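Start | Gebäude | Prüflisten | Formulare | Kontakt

Jahresprüfung Arbeitsplätze und Verkehrswege, Werkstattgebäude Kescombe
Zuletzt aktualisiert: August

Geltungsbereich: Die Prüfliste gilt für sämtliche Arbeitsräume, Flure und Treppen des Werkstattgebäudes Kescombe einschließlich des Anbaus Brivwood. Lagerflächen im Freien werden gesondert erfasst. Die Begehung erfolgte durch Dymphna Moriarty (Arbeitssicherheit) und Senan Breathnach (Gebäudebetrieb). Feststellungen sind mit «in Ordnung», «Mangel» oder «nicht geprüft» zu kennzeichnen und bei Bedarf zu erläutern.

1. Verkehrswege

1.1 Flure in voller Breite nutzbar: Mangel. Im Verbindungsgang zum Anbau standen Transportpaletten entlang der Wand. Die verbleibende Durchgangsbreite betrug 63 cm. Die Paletten sind zu entfernen, eine Zwischenlagerung ist dort auch kurzzeitig nicht gestattet.

1.2 Bodenbeläge eben und rutschhemmend: in Ordnung. Die im Vorjahr beanstandete Schwelle vor Raum 18 wurde ersetzt.

1.3 Treppen und Handläufe: Mangel. Handlauf im Treppenhaus Nord am unteren Wandhalter lose. Bis zur Instandsetzung ist ein Hinweisschild anzubringen.

2. Flucht- und Rettungswege

2.1 Notausgänge von innen ohne Hilfsmittel zu öffnen: in Ordnung.

2.2 Rettungszeichen beleuchtet und erkennbar: Mangel. Leuchte über dem Ausgang zum Hof ohne Funktion. Ersatz ist bei der Firma Ó Riain bestellt.

2.3 Flucht- und Rettungsplan auf aktuellem Stand: Mangel. Der Aushang im Erdgeschoss zeigt noch den Grundriss vor dem Umbau -- der Durchgang zum Anbau fehlt vollständig.

3. Arbeitsplätze

3.1 Arbeitshöhe der Tätigkeit angemessen: teilweise Mangel. Bei längeren Tätigkeiten mit vorgebeugtem Oberkörper ist die Höhe der Arbeitsfläche anzupassen oder ein Wechsel der Körperhaltung vorzusehen. Häufig benötigte Gegenstände sind im nahen Greifbereich abzulegen.

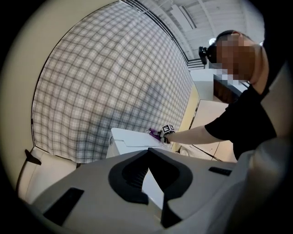 Zu 3.1: Arbeiten mit vorgebeugter Haltung und ausgestrecktem rechten Arm.

3.2 Beleuchtung am Arbeitsplatz: in Ordnung. Die Messung an der Werkbank unter dem Nordfenster ergab 268 Lux bei ausgeschalteter Zusatzleuchte. Für Feinarbeiten ist die Zusatzleuchte einzuschalten. Der Wert mit Zusatzleuchte wird nachgetragen.

3.3 Sitzgelegenheiten und Stehhilfen: Mangel. Zwei Drehstühle mit defekter Höhenverstellung wurden gesperrt und gekennzeichnet.

3.4 Elektrische Leitungen ohne sichtbare Beschädigung: in Ordnung. Mehrfachsteckdosen dürfen nicht hintereinander angeschlossen werden.

4. Brandschutz und Erste Hilfe

4.1 Feuerlöscher zugänglich, Prüffrist eingehalten: in Ordnung.

4.2 Brandschutztüren selbstschließend: Mangel. Tür zum Anbau mit Holzkeil offen gehalten. Der Keil wurde bei der Begehung entfernt. Die Abteilungsleitung wurde mündlich belehrt, die schriftliche Belehrung folgt.

4.3 Verbandkasten vollständig: Mangel. Kältekompressen fehlen, Verbandbuch ohne Eintragungen zum Auffüllen.

4.4 Augenspülflasche: nicht geprüft. Schrank verschlossen, Schlüssel lag nicht vor.

5. Fristen

Die Mängel zu 1.1 und 4.2 sind unverzüglich abzustellen. Für alle übrigen Punkte gilt eine Frist bis zur Nachbegehung. Der Vollzug ist auf Formblatt Monmont, Blatt 2, zu vermerken und vom Gebäudebetrieb gegenzuzeichnen.

Kommentare

Gebäudebetrieb, S. Breathnach: Handlauf Treppenhaus Nord ist wieder fest. Es war nur der Dübel, der Wandhalter selbst ist unbeschädigt. Bitte bei 1.3 nachtragen.

Werkstatt Anbau: Wohin sollen die Paletten? Die Außenfläche ist bis Sonntag durch das Gerüst belegt.

D. Moriarty: Bis dahin bitte in die Anlieferungszone, jedoch nicht vor das Tor. Der Schlüssel zum Schrank (4.4) fehlt mir weiterhin.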